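Facilities Diary, McKinnon Building, Upper Floor
November, entry for the window table

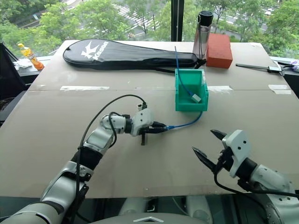
Work on the window table resumed at 2 p.m. The purpose of the afternoon was to bring the blue cables together in the green bin and to settle where the remaining articles on the table are to be kept. The cardboard covering is to stay in place through the winter. It protects the surface well enough, and a replacement sheet from Dendon has been postponed until the next order.

The green bin is assigned to blue cables only. Black cables go to the Sivia cabinet in the corridor, on the second shelf. Cables longer than 60 inches are to be coiled and tied before storage. The bin has straight walls and takes a coil without difficulty, but the connectors should be placed inside last so that they remain within reach.

The racket case marked KASON was at the back of the table at the time of writing. The office requests that sports equipment be taken to the coat room during working hours. The brick may remain where it is. The metal ruler or square on the ledge should be returned to the drawing cabinet with its clamp.

Occupants are reminded that drinks belong in the kitchen. A water bottle stood behind the racket case and an orange drink on the windowsill, and the table carries connectors that would not survive a spill. A notice to this effect was posted in the spring and has since come down. A new one will be printed.

The matter of window shades was raised again. Flokumach has quoted for a set of 2, with delivery in 40 days. The office favors leaving the glass uncovered on the street side, as the trees give adequate shade for most of the year. A reply to Flokumach is due before the end of the month.

Labels for the bin and the cabinet were requested at 4:20 p.m.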